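Looking after small wooden blocks and offcuts

Plain wooden blocks are useful on any workbench. They prop things up, pad a clamp and give sandpaper something flat to wrap around. Keep them dry and they last for years.

Store them indoors, away from radiators. A shelf near a window is fine if you turn the blocks now and then, as sunlight darkens one face faster than the others.
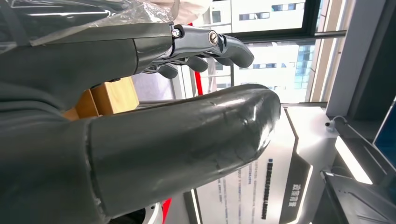
Sand the faces with the grain and take the sharpness off the edges with two light strokes. Wipe away the dust with a barely damp cloth – never soak the wood.

For wrapping, paper is better than plastic if the blocks will sit for more than 14 days. Plastic holds moisture against the wood. Check stored blocks every 6 months and throw out any that have split.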